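Bed Linen and Covers: Gallery

The pages collected under this heading cover the textile side of the Wilczyńska guest rooms: sheets, throws, protective covers and curtains. Notes are kept short. Care instructions follow the maker's label where one survives, and our own practice where it does not. Furniture is listed separately under Kemum, the working title for the wood inventory.

Everything washable is sorted into three groups before it goes to the laundry. Group A is plain white cotton. Group B is printed cotton and mixed fibres. Group C is anything sheer, lined or trimmed, and is always washed in a net bag. The groups are never combined, even for a half load.

Printed items are washed inside out at no more than 40 degrees and dried away from direct sun. Most prints hold their colour for several years under this routine. Dark lettering on a pale ground is the first thing to soften at the edges, usually along a fold line, so covers are refolded on a different line each time they are put away.
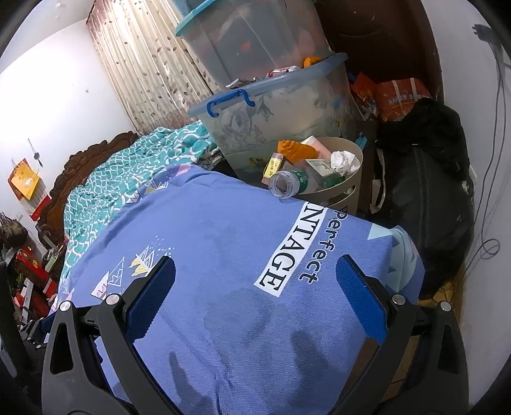
Dust covers are used on any bulky item that has to stay in a bedroom between lets. The requirement is modest: a closely woven cloth, large enough to hang down over the sides, with no elastic. Pattern is not considered, and most covers began as something else. The periwinkle-blue one has mountain and triangle motifs on the left and the word "Perfect" in navy script on the right, which makes it easy to pick out from a stack. Its pale aqua panel with triangles serves as a marker when the cloth is put back, as it goes over the side. Covers with darker patches are checked by hand before folding. If the cloth feels at all damp it is hung over a rail for a night.

Bedsheets, patterned. Teal and white sheets are Group B. A busy all-over design hides light creasing, so these are folded straight from the line and not ironed. Sheets are stripped towards the headboard first, then down the side, to keep the corners off the floor.

Headboards, carved. Relief carving collects lint from bedding. A soft dry brush is used along the top edge after each change of linen, before the clean sheet goes on. No polish is applied in the carved areas — it settles in the recesses and turns grey.

Curtains, sheer. Group C. Hooks are removed and counted into a tin. Curtains are rehung while slightly damp and the pleats set by hand, which saves pressing. Coloured edging is tested with a white cloth before the first wash.

Storage. Clean linen is kept in the Gelard cupboard on the landing, at around 50 per cent relative humidity. The nine shelves are numbered from the bottom. Covers are on shelf 2, patterned sheets on 4 and 5, curtains on the top shelf with nothing placed over them. The cupboard door is left ajar on Saturday mornings during changeover and closed at all other times.

Labels. Each item carries a Goltell sew-in tag at one corner, giving group and shelf. Tags that have come loose should be left in the dish by the cupboard with a note of the item they belong to. Replacement tags are sewn on with white thread, two lines of stitching, on the reverse of the hem.

Next page: towels and bath mats.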